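Brondside festival stream: how to buy the pass from another country?

keyfinder_8
Posted 9:14 pm

Hello all. I want to watch the Brondside weekend in August on the live stream. I live outside the country of the festival, and when I come to the payment page it says my card is not accepted in this region. The ticket office has not answered me. Did somebody here buy the stream pass from abroad, and how did you do it?

oranmont_fan
Posted 9:31 pm

Yes, last year. You must change the country in your profile first, then log out and log in again. After this the payment page shows the other card types. It cost me 8 euros for one night.

tapehiss
Posted 9:40 pm

I would wait. Last year the stream of the Oranmont set stopped two times and the sound was late behind the video. They said 3,515 people were watching and the server was only tested for 600. No refund for me.

oranmont_fan
Posted 9:52 pm

tapehiss, this was only the first night. The second night was perfect for me, also the Lo Presti set, which was the best thing of the whole weekend.

tapehiss
Posted 9:58 pm

Perfect is a big word. The bass was missing in Lo Presti until the third song. I have good headphones and I compared with the radio recording.

keyfinder_8
Posted 10:20 pm

Thank you both. I changed the country and now I see my card type, but it asks for a postal code with five numbers and mine has letters. What did you write there?

prandus_b_side
Posted 10:37 pm

Leave the letters out and fill with zeros at the end. It worked for me with the Prandus pass, and it is the same payment company. Please check that your email is correct, the link comes only there.

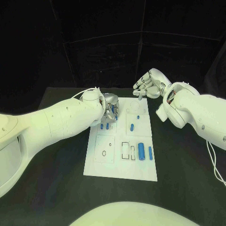 White board on the green table, two arms over it.

tapehiss
Posted 10:45 pm

I don't agree with the zeros. My bank refused such a payment one time. Better to write to the bank before.

keyfinder_8
Posted 11:06 pm

I tried with zeros and it was accepted, the email is here. I took one night only, the one with Lo Presti. If the bass is missing I will write it in this thread.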